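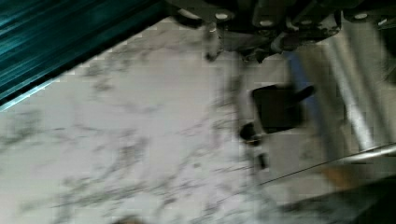 Pince au-dessus du plan marbré, vue du poignet.

Le guide Pinden des bonnes pratiques pour petits bras robotisés : mon avis après deux mois

Bon, je vous préviens, je ne suis pas du genre à lire les notices. Quand Bernadette Moulin m'a prêté son exemplaire du guide Pinden en octobre (un classeur à anneaux, oui, un vrai, avec des intercalaires !), je l'ai posé sur l'étagère et je l'ai oublié une bonne semaine. Et puis j'ai fini par l'ouvrir un soir, et depuis je l'ai tout le temps sous la main à l'atelier, alors autant vous en parler.

Le guide est édité par Saststead et s'adresse à ceux qui font travailler un petit bras avec une pince sur une table ordinaire. Ce n'est pas une norme, et il le dit dès la première page : pour la conformité, on vous renvoie aux textes officiels et à votre propre analyse de risques. J'ai apprécié la franchise. Ce que vous achetez, ce sont des règles de travail écrites par des gens qui ont visiblement passé des heures devant une pince qui attrape tout sauf ce qu'on lui demande.

Le chapitre que j'ai le plus annoté, c'est celui sur la surface de travail. Il recommande une surface mate et unie, et il consacre deux pages entières aux décors imitant la pierre. Les veines grises, pour une caméra de poignet, c'est la plaie : à l'arrêt ça passe encore, mais dès que le bras bouge tout s'étire en longues traînées et un petit objet sombre peut se confondre avec le motif. J'ai un plan à motif marbre, j'y suis attachée, et je me suis sentie un peu visée ! La solution proposée est toute bête : ralentir à l'approche, marquer un arrêt, et ne garder que les images prises bras immobile pour décider où fermer la pince. Je l'applique et je râle beaucoup moins.

Autre bon point, les règles de rangement. Le guide veut qu'on définisse une zone utile et qu'on en sorte tout ce qui ne sert pas à la tâche. Il parle aussi des bords métalliques brillants et des reflets, avec des conseils d'éclairage assez simples (lumière diffuse, pas de spot dans l'axe de la caméra). Ghislain Després, avec qui je partage l'atelier, trouve ça maniaque. On s'est un peu chamaillés à propos de sa tasse, qui a maintenant sa place sur le rebord de la fenêtre.

La partie sécurité est sérieuse sans faire peur. Vitesse réduite pendant les réglages, arrêt d'urgence accessible sans passer le bras au-dessus de la table, doigts hors de la zone tant que la pince est sous tension, vérification des vis de la pince avant chaque série. Il y a une fiche à cocher, que j'ai photocopiée et scotchée au mur. Chez moi elle est réglée sur une inspection complète tous les 1000 cycles et un contrôle rapide tous les 300, les deux valeurs suggérées par défaut, et j'en suis à 2313 cycles au compteur. Le premier contrôle complet m'a pris toute une matinée, le deuxième beaucoup moins.

Maintenant ce qui m'a agacée. La traduction française est bancale par endroits : « mâchoire » et « doigt » désignent la même pièce selon les pages, et dans un chapitre sur le pincement c'est quand même gênant. L'index est maigre. La partie sur la conservation des images tient en une demi-page, alors que c'est LA question que je me posais (combien de temps on garde, qui peut regarder, où on stocke). Mackenzie Bergeron m'a conseillé le livret d'Erance pour ça, je ne l'ai pas encore lu. Et puis les mises à jour sont vendues à part, sous forme de feuillets à insérer soi-même dans le classeur. J'en ai déjà mis un à l'envers.

Est-ce que je le recommande ? Oui, surtout si vous débutez et que vous travaillez à deux ou trois sur le même poste, parce que les fiches évitent pas mal de discussions. Si vous avez déjà vos procédures bien rodées, empruntez-le plutôt et photocopiez le chapitre sur les surfaces. J'ai rendu le sien à Bernadette et commandé le mien, avec les intercalaires de couleur cette fois.

Ma note : quatre étoiles sur cinq. Avis publié le 12/12/2023.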